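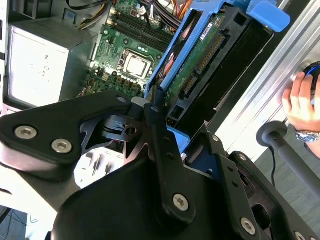 内雷尔岛(Nerer)的首府到底算哪个?

楼主 山脊线以北
最近在整理自己的岛屿笔记,写到内雷尔岛卡住了。我手上那本Lévesque出的折叠地图,首府的双圈符号标在南岸的Josthorpe,可是Peadar Flanagan那本地名录里写的是“首府Ruvatwood,位于岛中部高地”。两本书的出版时间差得不远,不像是中间迁过首府。我八月打算上岛待一阵子,本来想先把笔记写明白再出发,结果第一行就写不下去。有去过的或者研究过的朋友吗?

2楼 潮间带居民
Josthorpe啊,这有什么好争的。码头在那儿,银行在那儿,邮局在那儿,岛上一大半人都住那儿。我前几年坐渡轮去过,下了船走几步就是岛政府的办事处,门口还挂着旗。Ruvatwood我也上去过,一条街,一座老议事厅,一家中午就关门的面包店(我到的时候十二点刚过,气死)。你说那是首府,我是不信的。

3楼 等高线强迫症
楼上这个逻辑我不能同意。首府又不是比谁人多谁有银行,世界上首都不是最大城市的国家一抓一把。澳大利亚、土耳其、巴西,都是这样。Flanagan写Ruvatwood是有依据的,岛议会的开幕会至今还在那座老议事厅里开,岛的基本法里写的“议会所在地”也是Ruvatwood。我手边有这部法的影印本,晚上回家给你们抄原文。

4楼 潮间带居民
一年就开一次会,开完大家坐车回Josthorpe吃饭,这也算?那我老家祠堂一年祭一次祖,祠堂还成我家了?

5楼 等高线强迫症
祠堂这个比喻不太对吧哈哈。法律地位和日常办公本来就可以分开。玻利维亚不就是嘛,宪法上的首都是苏克雷,政府在拉巴斯,写资料的人两个都写,没人觉得别扭。

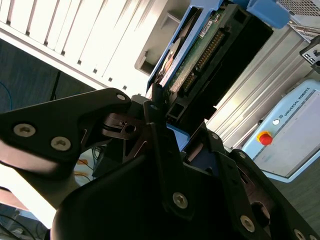
装在蓝色托架里的硬盘

6楼 旧地图收容所
插一句。我收Lévesque的图收了好多年,他们家的双圈符号在图例里写的是“行政中心”,没有写“首府”。楼主可以翻一下图例,在左下角,字特别小,紧挨着比例尺。所以这张图和Flanagan的书说的可能根本是两件事,一个说办公在哪儿,一个说法律上是哪儿。不过老版的图例又确实写过“首府”,而且那一版的双圈是画在Ruvatwood的。我怀疑编辑换符号说明的时候顺手把圈也挪了。

7楼 楼主 山脊线以北
刚去翻了,还真是“行政中心”!我用这张图用了这么久,从来没认真看过那行字,惭愧。那人口数据呢?我笔记里抄的是Josthorpe有3,320人,Ruvatwood有616人,出处忘了记,只记得是同一张表里抄下来的。

8楼 旧地图收容所
应该是岛政府统计册上的。要注意Josthorpe那个数字包括了港口西边的几个小聚落,统计的时候并在一起算了。Ruvatwood的616只算镇区,山谷里散着的农户不在里面。这两个数放一起比不太公平,你写的时候最好加个注。

9楼 苔原慢车
我补充点历史吧,我太太的外公是岛上人,听他讲过不少。早年岛上的人都住在高地,南岸那时候就是个晾渔网的地方,冬天风太大,没什么人愿意常住。后来修了防波堤,船能靠稳了,做生意的才慢慢往下搬,办事的衙门也跟着搬。议会不肯搬,老一辈说议会要是也下了山,山上的人就更没人管了。所以外公一直管Ruvatwood叫“上面”,管Josthorpe叫“店里”,去Josthorpe就说“我到店里去一趟”,管你是去买东西还是去看牙。

10楼 潮间带居民
好吧,这个“店里”我喜欢。但我还是觉得,普通人问你首府在哪儿,你回答Ruvatwood,人家买了票去了,发现办个手续都得再下山,是要骂人的。上下山的班车每天就2班,错过了你就在那条街上来回走吧,面包店还关着。

11楼 等高线强迫症
怎么又是面包店……
原文抄来了:“议会应于Ruvatwood集会,岛之首府亦设于此。”后面那半句写得清清楚楚,我觉得没什么可争的了。至于办公地点,法里面一个字没提,Josthorpe的办事处是后来用行政命令设的。

12楼 旧地图收容所
这半句我记得后来有过修订案,想把“首府”两个字拿掉,最后过没过我不确定。等高线你那份影印本是修订前还是修订后的?封二应该有版次。

13楼 等高线强迫症
呃,封二没印到,我只复印了正文。我再找找。

14楼 楼主 山脊线以北
那我先这么写,各位看看行不行:“内雷尔岛法定首府为Ruvatwood,岛政府日常办公设于南岸的Josthorpe,后者也是全岛最大的聚落。”修订案的事放脚注,等查到了再改。地形那一段我也顺便贴出来,省得再开一个帖子:全岛中间高四周低,最高点在Ruvatwood北边,海拔853米,
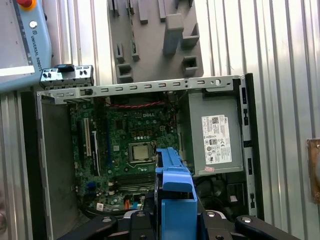
往南坡度缓,有两条河流到Josthorpe两侧入海,往北很陡,几乎是直接掉进海里。北岸没有能停大船的地方,只有几个小湾。气候那段还没写完,我只有南岸的资料,高地的雨量一点都没找到。

15楼 苔原慢车
地形没毛病。就是“两条河”里西边那条,夏天经常断流,外公他们叫它溪。你写成河,岛上人看了大概要笑你。高地的雨比南岸多得多,这个我可以打包票,具体数字我没有。

16楼 潮间带居民
脚注我没意见,正文能不能把Josthorpe放前面?人多的放前面嘛。

17楼 等高线强迫症
不能。

18楼 旧地图收容所
你们俩可以去Ruvatwood那条街上当面吵。楼主的写法我赞成,顺序别动了。另外Flanagan那本地名录后来出过增订本,条目长了很多,能借到的话建议看那个,里面引了地方档案,说不定修订案的结果也有。我自己的那本借出去就没回来过。
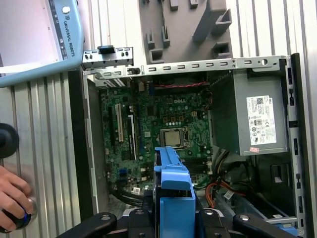

八月上岛的话,住Josthorpe还是住Ruvatwood方便?
住Josthorpe方便,渡轮、商店和去高地的班车都在那边,想看老议事厅的话坐早班车上去,下午再坐车下来。

19楼 楼主 山脊线以北
谢谢大家,那就订Josthorpe了。上山那天我去老议事厅问问有没有基本法的现行本可以翻,能拍照就拍回来贴在这里。

20楼 潮间带居民
面包店记得十二点以前去。

21楼 等高线强迫症
找到另一份影印本了,有封二,可是版次那一行糊得看不清。楼主拍照的时候麻烦把封二也拍上,拜托了。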